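Emimstead Help Desk
Ticket: Wi-Fi drops in the back half of the shop, card reader loses connection
Opened by: Marloes Mertens, Alley
Assigned to: Jasper De Graaf
Status: Closed
Opened: 2026-02-22

Reported problem

Marloes Mertens:
We sell second-hand clothes from a long, narrow unit. The router is in the front window and the till is at the back. Since we moved the till, the card reader drops off the Wi-Fi several times a day. It says "No network" and comes back by itself after a minute or two, sometimes longer. The laptop we use for the online listings is on the same table and it drops as well, but not always at the same moment. My phone is fine if I stand near the door.

I have restarted the router, restarted the reader and forgotten and rejoined the network on the laptop. No difference. The broadband itself seems all right. Please don't suggest a new contract, we have only just signed this one.

Jasper De Graaf:
Thanks. Could you send me the following:

The make of router and what its lights are doing when the reader drops.
Whether you have one network name or two.
What is between the router and the till.
Whether anything was plugged in or moved at the same time as the till.

Marloes Mertens:
Router is a Vuvow, supplied with the line. Lights stay green throughout. One network name, "Alley-Shop". Between the router and the till there are two rails of coats, a big mirror on a stand, a brick pillar and the fitting room. Nothing new plugged in that I know of. Mirjam Leemans works the other half of the week and says it is worse in the afternoon.

It also fails when we upload photos for the listings. They are not large. One of a polo shirt got stuck halfway three times and went through at once when I took the laptop to the front.
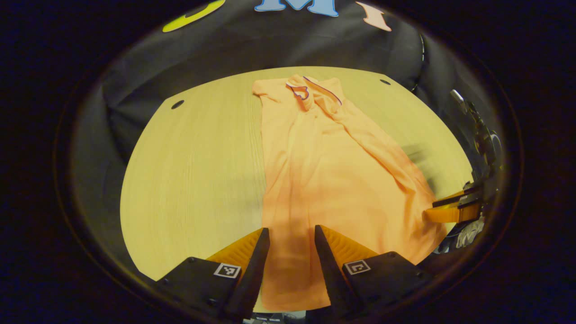 Photo: Mirjam Leemans / Alley

The shirt is listed now, so there is no rush on that one, but there is a queue of others behind it.

Jasper De Graaf:
A green light only tells us that the line into the building is up. It says nothing about the signal at the till. I looked at the router remotely and found this:

Both bands, 2.4 GHz and 5 GHz, share the one name, and the router decides which band a device uses.
The laptop was on 5 GHz with a weak signal. It had changed band 30 times since the morning.
The card reader only supports 2.4 GHz, so band changes are not its problem.
The 2.4 GHz channel was set to automatic and had settled on the same channel as two strong neighbouring networks.

I have fixed the 2.4 GHz channel at 11 and split the names. The new one is "Alley-Shop-5G". Please leave the reader and the laptop on "Alley-Shop" and tell me how it goes after a full day's trading.

Marloes Mertens:
Better but not cured. The reader dropped twice, both times after lunch. The laptop stayed on all day but was slow. One upload took nearly 400 seconds.

Jasper De Graaf:
That fits with a channel that is cleaner and a signal that is still poor. Could you move the mirror to the other wall for a day? Glass itself does little, but the silvered backing reflects Wi-Fi and it stands directly in line with the till. Leave everything else where it is.

Mirjam Leemans:
Marloes is off so I am answering. Mirror moved this morning. No drops before lunch, one after. I also noticed that the drop came while Marlina Menon from the unit next door was heating her soup. Her microwave is on the other side of our back wall.

Jasper De Graaf:
Useful, thank you. Microwaves work in the 2.4 GHz range, and one that close can drown out a weak signal. It would explain the afternoons. The reader can't use 5 GHz, so I suggest we take it off Wi-Fi. Your model has an Ethernet socket in the charging base. You would need a flat network cable from the router along the skirting board. Dierckx, who did your shopfitting, can run it with clips and no drilling. The same cable can feed a small access point at the back for the laptop.

Marloes Mertens:
Lieven Van Damme from Dierckx came and fitted the cable and the access point. The reader base shows "LAN" now. The laptop is on "Alley-Shop-5G" from the new box.

Jasper De Graaf:
I can see both. Signal at the laptop has gone from -81 dBm to -52 dBm. I will leave the ticket open for a week.

Marloes Mertens:
A week gone and no drops on the reader, including at lunchtime. The whole queue of listings is up. The mirror is back in its old place. You can close this.

Resolution

Card reader moved to wired connection. Access point added at rear of shop. 2.4 GHz channel fixed at 11, network names split. Router firmware left as it was.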